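About Delenano

Home / Services / The Moon sheet / About us / Contact

Short version. We help small shops and plants plan for and buy robots. Arms, grippers, mounts, the table under them, the power, the training, the spares. We write the budget before anybody signs a purchase order. We don't sell the equipment and we take no commission from anyone who does.

Longer version below, written between two site visits, so bear with it.

Who we are

Delenano is a planning and purchasing office in Grendbridge. Started by Gus Zamora, who spent years on the buying side of a packaging plant and got tired of quotes with the good stuff left out. We are 15 people now. Most came from maintenance or purchasing, a few from controls. One from a bank, which has been more useful than anyone expected.

Work so far: 366 equipment plans finished. Small bakeries, textile handlers, parts kitting, lab supply, a couple of school districts with a training cell. Most clients have never bought a robot before. Some bought one and it's in a corner under a tarp. We take those too.

What we do

Equipment plans. You tell us the job, we come look at the job, we write down what it takes to get it done by machine and what that costs over the years you intend to keep the machine. Includes a "don't buy" page when that is our view. Some plans are mostly the don't buy page.

Quote reading. Send us the quotes you have. We put them on the same lines so they can be compared. One vendor puts the gripper in the base price, the next has it under options, a third has left it off and will mention it in October. Same with freight. Same with software seats.

Budget season help. For people who have to defend a number in front of a board. We build the number with you and sit in on the meeting if you like. We've sat in a lot of meetings.

Used equipment checks. Hours, cables, brakes, controller version, what's still supported. We will say walk away if we think walk away.

After-purchase review. We go back and compare what you planned to what you spent. Goes into our own files too (no names), and it's how the sheet gets better.

The Moon sheet

Our planning worksheet is called Moon. Named that becuase the first one was drawn up very late at night before a board meeting and the name stuck. It has 783 lines. People see that and get nervous. Most jobs use a small part of it and we cross out the rest with you on the first visit.

The lines are there to catch the things that get forgotten:

Floor and ceiling. Are the arms standing on the table, on the floor, or coming from overhead. Overhead means somebody has to look at the steel and sign for it. Put that in the plan early, engineers are booked out.

Cables. Length, strain relief, the spare set. A wrist cable that bends all day is a wear part. Budget it like a wear part.

Fingers and grippers. The arm gets all the attention and the gripper decides whether the job works. Plan for more than one finger set. Cloth and hard goods want different fingers, more often than not.

Light. Shiny tabletops throw reflections and cameras don't like them. A matte cover costs very little on paper, a lot if it's found in week one of startup.

Containers. Bins and baskets get treated as free. Then a rim is too high, or the sides taper, and the gripper can't get down in there. Buy the bins first, or at least measure them first. Buy spares of the exact same bin, they get discontinued.

People. Hours for your own staff to teach, test and babysit. This is the line most often left blank and usually the largest one after the arms.

Down time. What happens to the job on the day the cell is off. If the answer is "it can't be off" you need a second plan and more money.

Getting rid of it. Resale, scrap, decommissioning. Small numbers, but the board will ask.

You can have a blank copy of Moon. Ask. No sign-up form, we just email it.

One arm or two

We get this every single week so here it is. A two-arm cell costs more than a one-arm cell but less than 2 one-arm cells, in most of the plans we've done. Shared table, shared guarding, one startup. Where it pays: soft goods, anything that needs holding while something else happens to it, reaching into containers that slide around. Where it doesn't pay: simple pick and place of boxes. If a vendor is pushing the second arm for boxes, send us the quote before you answer them.

Also, two arms need clear air between them. Draw it to scale. We have seen plans where each arm fit fine by itself.

Cloth deserves its own paragraph. Cloth is hard. It folds over itself, it hangs over the rim, the pile looks different every time. Cycle times quoted on rigid parts don't carry over. If your job is textiles, ask for a trial on your own textiles, in your own bins, and get the trial in writing as a condition of the order. Pay for the trial if you have to. Cheaper than finding out later.

How a job goes

First call. Free, short. We ask what hurts and what you've got to spend. It's ok to not know the second one.

Site visit. One or two of us. We watch the job being done by hand, usually a full shift, and talk to who's doing it. Please tell them we're coming and what for. Bad start otherwise.

Draft plan. You get it with the crossed-out Moon lines attached so you can see what we left out and argue.

Vendor round. We write the request, you send it, on your letterhead. Quotes come to you. We read them along side you.

Final budget. Three versions — bare, sensible, and what you would buy if the year goes well. Most people go for the sensible one and borrow one or two lines from the next.

Then you buy, or you don't. We bill the same.

A recent one

Bretinia is a textile rental outfit, tablecloths and bar towels mostly. They came to us with a single quote and a board date. Quote was clean but had no trial, no spare cables and one day of training for three shifts. We moved the budget around: one less camera, a week of training, two finger sets, a trial clause. Total came out slightly over the first quote and the board passed it, since every line had a reason written next to it. They asked us back for the October round, to plan for a second line. That one is still in draft and the ceiling steel is the open question.

We'd have told you if it had come in under. It didn't. A fair number of our plans come in over the first quote a client shows us, for the simple reason that first quotes leave things out.

What we don't do

No installs. No programming. No safety sign-off, you need a licensed person for that and we'll put a line in the budget for them. No "top ten robots" lists. No finder's fees, either direction. No grant writing, though we will hand your grant writer clean numbers.

We also don't do rush plans any more. Tried it. The site visit is the part that gets cut in a rush and the site visit is the part that matters.

Fees

Flat fee per plan, set after the first call. Depends on how many stations and how far the drive is. Quote reading is by the quote. Travel at cost. Half up front, half when you have the final budget in hand. Schools and nonprofits, ask about the lower rate, it's real and we don't advertise it much.

Working here

We hire slowly. If you've run a maintenance budget or bought machinery with somebody else's money and had to explain it afterward, write to us. A letter is fine, no need for a fancy resume. Tell us about a purchase that went wrong and what it cost. Everyone here has one — Gus has several and will tell you about the conveyor.

Site visits mean steel toes and early mornings. Some overnights. Office is quiet, coffee is bad, parking is free.

Finding us

Grendbridge, second floor over the print shop, door is on the alley side. Buzzer works if you lean on it. Best to call ahead, half of us are usually out on a visit. Email gets answered by a person, normally the next working day, slower in budget season.

If you're sending quotes, send the whole PDF inculding the terms pages. The terms pages are where we earn the fee.
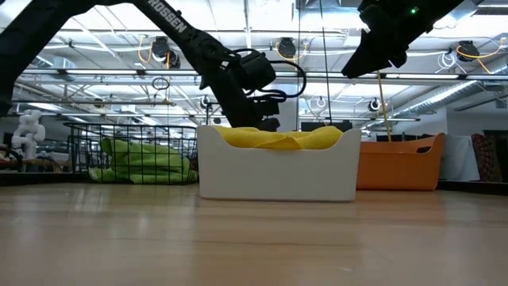 Page last changed: September 24, 2023

Two arms over a tabletop, yellow cloth in the white bin and lime green in the wire basket. On the Moon sheet a cell like that touches the containers lines, the cloth lines, cables and ceiling, so start with those if you're filling in a blank copy before the first call.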